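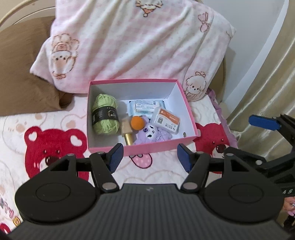 Pink box, opened on the bed. Yarn on the left, purple plush down front.

Surprise Boxes: Do They Earn the Price?
Gallery by Hiwot Abera

I have never been a fan of paying for things I didn't pick. My niece loves these boxes, though, and she talked me into trying the December one from Kotoleo before she put her own money down. The sign-up page says "a treat for every mood," and I don't know what mood asks for yarn and a ball in the same week.

The yarn is a light green skein with a wide black band and a round gold-toned logo. I like the color. What I don't like is getting one skein. I knit, and one skein gets you a headband or most of a hat, so then you go shopping for the rest at full price. Maybe that's the plan.

The purple plush with the lilac bow is cute, I'll give them that. My niece has claimed it. I have my doubts about fuzzy fur and a washing machine, and I'll report back.

The little beige bottle has a shiny gold cap. Gold caps make me suspicious. I've bought plenty of nice caps in my life and not much of what was under them was worth it.

As for the orange ball, the Hurklow forum has a thread 377 posts long about whether plain items like that are filler. I read far too much of it. Put me down as a yes.

The clear case has a QR code on its label. I don't scan codes to find out what I already paid for. Print it on the card!

I'm skipping January. If you've had the Tagle box and think it's better, write and tell me, but please say what was in it.

Posted December 31, 2018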